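Drenby library gets its Saturdays back

I've been moaning about the shut doors at Drenby library since January, so it's only fair that I'm the one who gets to write this up. From this weekend the library on Říha Street will be open on Saturdays again, ten till four, and I for one will be first up the steps with a very overdue cookery book under my arm!

The town council voted it through last night after a long and fairly sweaty meeting (the windows in the council room still don't open, by the way). The money comes to 4,000 a year and it pays for an extra member of staff plus the heating. Part of it is a grant from Nastik, the bakery firm out on the ring road, and the rest is council money that had been put by for new signs. 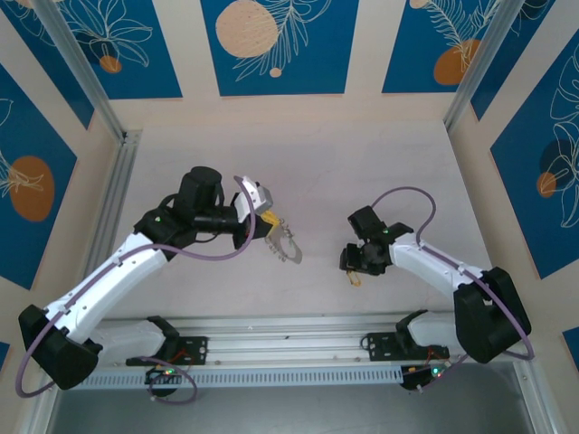 Will the children's story hour come back as well?

It starts again on the second Saturday, at half past ten in the back room, and you don't need to book.

I'm really pleased about that bit. My two more or less learned to sit still at story hour, and when it stopped we ended up at the soft play place instead, where a cup of tea costs a fortune and tastes of the machine. A petition to bring Saturdays back was left on the counter at the post office over the winter and got 333 names, mine included (twice, if I'm truthful, but they crossed one out).
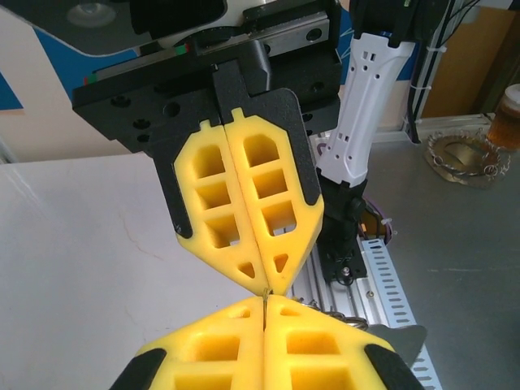 Can I still take books back on a Sunday?

The drop box by the side door is open all week, so just push them through the flap.

There are a few other changes to know about before you turn up. The big print books have moved downstairs next to the newspapers, which makes much more sense for anyone who struggles with the stairs. You can now have 3 films out at once instead of one. And the Steradano choir, who've been practising in the reading room on Saturday mornings while it was shut, are off to the school hall, so if you've got used to hearing them from the bus stop you'll have to walk a bit further.

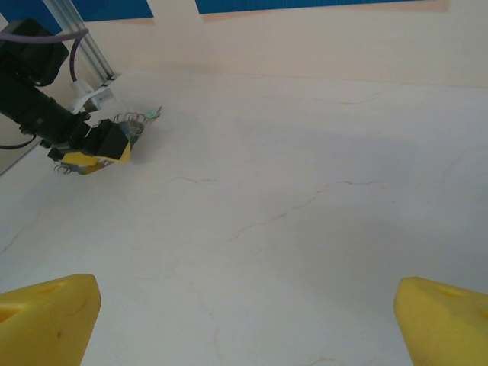

Words by Zuzana Ševčík
Local news | Jun 2, 2026

The vote itself was closer than I'd expected. A couple of councillors wanted to try it for the summer only and look again when the evenings draw in, and there was a long back and forth over whether the signs were more urgent. I've lived here all my life and have never once got lost, but I do see that visitors might. In the end they settled on a full year, with a check on visitor numbers halfway through. The library had 250 visitors on its last Saturday before it closed, and the council would like to see that sort of turnout again.

I hung about afterwards for a chat on the steps and the mood was lovely, mostly people making plans for what they'd borrow.

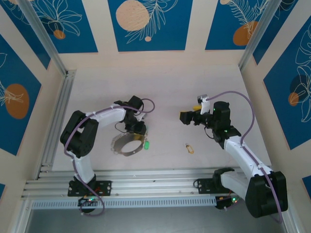
Čestmír Čierny told me he was glad about the Saturdays but that ten o'clock was too late a start, and that he'd be asking for nine at the next meeting, along with a lamp for the corner where the maps are kept.

The next meeting is open to everybody and starts at seven, upstairs in the town hall. Bring a fan.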